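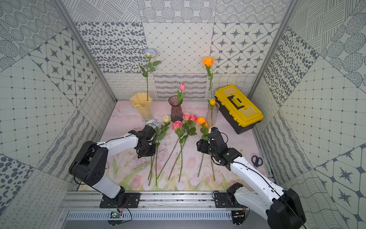
Flowers on a pink floral mat.

Home Stories Poems Archive Submit About

My aunt left me the shop on Brurnora Street with 26 keys on one ring, and only four of them fit anything. The rest went to doors she must have walked out of years ago. I tried them all on my first morning, standing in the wet with a bagel in my mouth, and then I sat down on the step and ate the bagel.

You should know I had no business owning a shop. I'd been driving a delivery van for Tarigan's bakery (nights, mostly, and a lot of rye) and before that I'd done two years of a degree in something with soil in the title. But Aunt Vesma had no kids, and she'd once told my mother I had careful hands. I dropped her good teapot that same Christmas, so go figure.

The shop sold a bit of everything. Envelopes, shoelaces, lamp oil, birthday candles. In the back there was a wall of little drawers, and every drawer had a name on it instead of a thing. Ustunel. Alov. Mrs. P. The Dentist. I opened Alov first, because it was at eye level, and found a spool of green thread, a train ticket and a note in my aunt's handwriting that said "he will say he doesn't want it."

Well, what would you do? I shut it and made coffee. 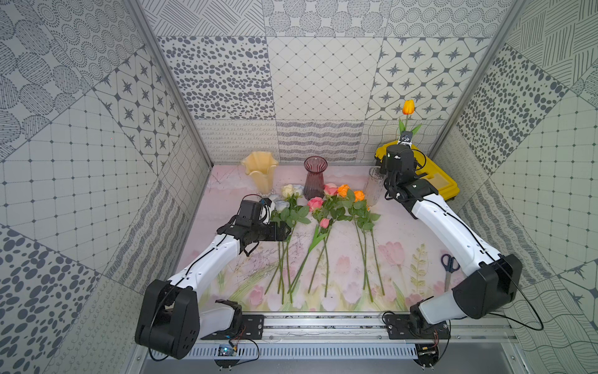
Normunds Grigaitė
Fiction Contributor

Three days later a man came in, big coat, snow on his eyebrows, and asked if we still had that brown shoe polish. We did. He paid and then he just stood there, turning the tin over.

"You're the niece," he said.

"I'm the niece."

"I'm Alov. I'm not here for anything else."

I thought about it - I really did think about letting him go - and then I went back and got the drawer. I brought the whole thing out and set it on the counter between us like a plate of food. He looked at the ticket for a long time.

"I don't want it," he said.

"She said you'd say that."

He laughed so hard he had to hold on to the card rack. Then he told me the story, or some of it. He and my aunt were going to take a train to the coast once, when they were both too old for that kind of thing and knew it. He'd gotten as far as the platform. She'd gotten as far as the shop door, with her bag packed, and then a kid had come in wanting a kite string and she'd put the bag down to look for it.

"And that was it?" I said.

"It took her a while to find the string."

He put the ticket in his coat and left the thread. I still have it. I've sewn two buttons on with it, both badly.

After that they kept coming. I don't know how word got around, but all through December people would buy a box of matches and hang about by the door, and I'd ask their name. Ustunel turned out to be two sisters who hadn't spoken since their father's funeral, and there was 200 dollars in their drawer with a note saying to spend it on one lunch. They argued over which of them should carry it. Then they argued over where to eat, and I could hear them all the way to the corner, going at it, arm in arm on account of the ice.

The Dentist got his own tooth back. I didn't ask!

By New Year's most of the drawers were empty, and I'd started to feel a little sick every time the bell rang. I'd been saving the bottom row. One drawer down there had my name on it, and I'd seen it the first morning, before the keys, before the bagel even, through the window with my hands cupped on the glass.

I opened it on a slow afternoon. Inside was the spout of a teapot, wrapped in tissue, and a 27th key.

It fit the front door better than the one I'd been using.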